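Zedance Forums > Grippers and End Effectors > User Reviews

Thread: Idivbridge soft-skin finger set, worth it over the stock fingers?

mbhajdu
Has anyone run the Idivbridge two-finger set on a small parallel gripper? Our lab has the stock aluminum ones and they slip on glossy parts. The product page lists the material and the bolt pattern and not much else. I need to know about tip geometry, closing gap and whether the wrist camera can still see past them.

cilville_bench
We have had a pair mounted since November. Bolt pattern matched, no shims. The set ships with two spare screws and no thread locker, so buy some. Grip on smooth plastic is better than the stock pair. Grip on anything thinner than a credit card is worse, and I would not use them for sheet stock.

Alfie Bramwell
Disagree on thin parts. Set the closing force to 50 percent and they pick up thin stock fine. At full force the pads roll outward and the edge drops. The manual leaves the force setting at maximum by default, and I think most of the complaints come from that.

cilville_bench
I tried 50. I also tried 20. At 20 it holds the sheet until the arm accelerates, then the sheet rotates. If your moves are slow you may never see it.

Alfie Bramwell
My moves are slow. Fair point.

k_zsofia
What is the lead time like? The store said in stock, then the order sat at "processing" for nine days. Support answered once and pasted the shipping policy.

mbhajdu
Nobody has mentioned the camera yet. With our stock fingers the lower part of the view is lost when the gripper is closed, and I have to back off to find small features. Are these narrower or not?

csenge_h
I can speak to that. I have been using the set on a task board, the kind with sliders and buttons, with Sumampouw's motion package on top. Setup took an afternoon, most of it hand-eye calibration. The package wants a fresh calibration after any finger change and it will refuse to run a saved program until you do it. That is annoying the first time and correct every time after.

Programs transfer well otherwise. I had a button sequence written for the stock fingers and only the approach height needed editing. The slider program had to be redone, as the contact point on the tip is different.

Pushing with the tips closed works better than trying to pinch the slider knob. Pinching needs good alignment to the track, and any yaw error binds it.
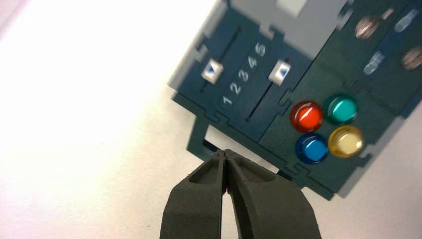
Tip width is the thing to check before you order. The two fingers flare out toward the base, so most of what they hide is low in the wrist view and the region past the tips stays usable. With the tips nearly touching, as they are at the corner of the board, both sliders, the printed 1 to 5 between them and all four colored domes are in view. Note the narrow gap that remains between the fingers at that position. I would plan for it if you want to press something very small, and I would keep bright work surfaces out of the setup if you can. White under a strong light washes out and auto exposure does the rest of the damage.

mbhajdu
Useful, thank you. Is the recess near each tip there for a sensor or just to save material?

csenge_h
The documentation does not say. I have put nothing in it.

egulyas
I would be careful recommending the Sumampouw package along with the fingers. Two separate licenses, two separate support desks, and each one points at the other when calibration drifts. We dropped it and wrote our own pose correction. It is 67 lines and it has been less trouble.

csenge_h
Not everyone has someone to maintain those 67 lines. For a teaching lab I would still pay for the package. For a single fixed cell I agree with you.

egulyas
A teaching lab is where I would want students to read the 67 lines. But yes, if the person who wrote them leaves in the spring, you have a problem.

cilville_bench
Back to the fingers. The textured surface collects dust. Wipe with isopropyl on a lint-free cloth and do not soak it. I see grip fall off before I can see any dirt on the pads, so I go by the calendar.

k_zsofia
Update on my order: it shipped this morning, no explanation. I will post closing force numbers for 3D printed parts once they are mounted.

mbhajdu
Ordering one pair for now. I will keep the aluminum ones for the thin stock and compare the camera view on our own parts before I buy a second.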